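Promoting Independent Businesses: notes for session 4

These are the notes I talk from, tidied up a little so you can read them on the bus. If you missed the session, read the whole thing and then do the task at the end. If you were there, you can probably skip to the part about referral cards, where I ran out of time and started talking too fast.
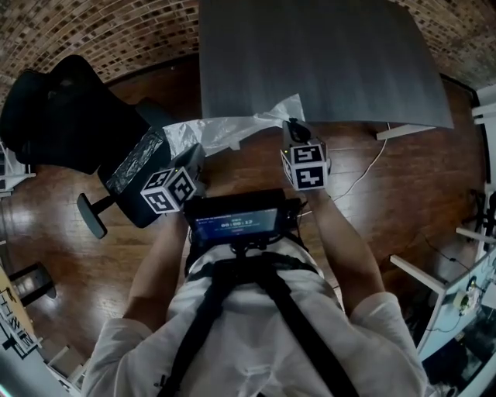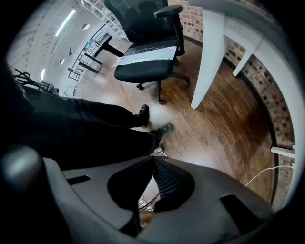

OK, so word of mouth. Every small business owner I have ever met says "most of our customers come from word of mouth," and when I ask how they know, they go a bit quiet. Usually it's a feeling. And the feeling may well be right, but you can't plan a budget around it, and you can't tell which customers are doing the talking. Take the second picture, the black office chair with the mesh back and the plastic still over part of the seat cushion. Say your shop sells chairs like that. A customer sits in one for a month, likes it, and a coworker asks where it came from. That question is the whole of this session. Does your customer remember the name of your shop? Can they say it out loud without spelling it? Will the coworker find you that same afternoon, or will they type "mesh chair" into a search box and buy from somebody huge?

Keep those three questions written down somewhere, we come back to them in session 6.

The name problem

I used Pusotine in class as my running case, the little soap and candle shop. Lovely products, loyal regulars, and a name that people hear once and then can't repeat. (Poo-so-teen? Pus-o-tine? I've heard both at the same counter.) The owner didn't want to change it and I think that was the right call, the sign was paid for and the regulars liked it. What changed was that every bag got a small card with the name, the street and one plain line saying what they sell. That's it! No slogan. The customer doesn't have to pronounce anything, they just hand over the card.

Potov is the opposite case. Short name, easy to say, but it tells you nothing – is it a bakery, a garage, a law office? (Shoe repair.) When the name says nothing about the trade, the trade has to be on everything else: window, receipt, voicemail greeting, the lot. Go and check your own voicemail greeting tonight. I bet it doesn't say what you do.

Referral cards

A referral card is a card your customer gives to somebody else. It is different from a loyalty card, which your customer keeps. People mix these up all the time and end up printing one card that tries to do both jobs, and then it sits in a wallet forever.

Some things I'd want on it:

Your business name, big enough to read without glasses
What you sell or do, in fewer than ten words
Where you are, with a landmark if the street is hard to find
An offer for the new person
A small mark or code so you can tell which batch it came from

That last one is the one everybody leaves off. If you give a stack to the coffee place next door and another stack to your own customers, use two colors, or put a dot in the corner of one of them. Then when cards come back you drop them in two jars and you know something you didn't know before.

How many to print? I'd start with 200. Printers will tell you that 3,000 costs hardly any more per box, and they're right, but then you move premises or change your hours and you've got a cupboard full of wrong cards. Print the small run, see what's wrong with it (something will be), fix it, print again.

What about the offer? Make it something you can live with on your busiest day. Free coffee with a repair, fine. Half off everything, please don't. You attract people who want half off, and your regulars find out and feel silly for paying full price. I'd also put an end date on it. I like 28 days from when the card is handed over, with the date written in by hand, because a handwritten date makes the thing feel like it came from a person.

Trading shelf space

We did the map exercise here. Draw your street, mark every independent business on it, and put a star by the ones whose customers could also be yours without any competition. Most of you got more stars than you expected. The Clumimstead group got 4 on a single block, and they'd been telling me at the break that there was nobody around to partner with!

When you go in and ask, bring something to offer first. "Can I leave my flyers here?" is a favor. "I'd like to put your cards by my register, would you take a few of mine?" is a trade, and people say yes to it. Go at a quiet hour. Don't go in January if it's a retailer, they're all doing stock and returns and they'll forget you by lunch.

And then keep it up. Yurchenko, the frame shop, had a really nice display in the florist's window, and it stayed there until the cards had faded so badly you could hardly read the phone number. Put a reminder in your calendar to visit your stacks, straighten them and say hello. The hello matters more than the straightening, I think, although I have no numbers to back that up.

Task before next time

Ask five customers how they first heard of you. Write down their exact words, please, even the vague ones like "oh, just around." Then draft one referral card on paper, by hand, no design software yet. Bring both on 8/6/25, and bring a pair of scissors if you have some, the room's are terrible.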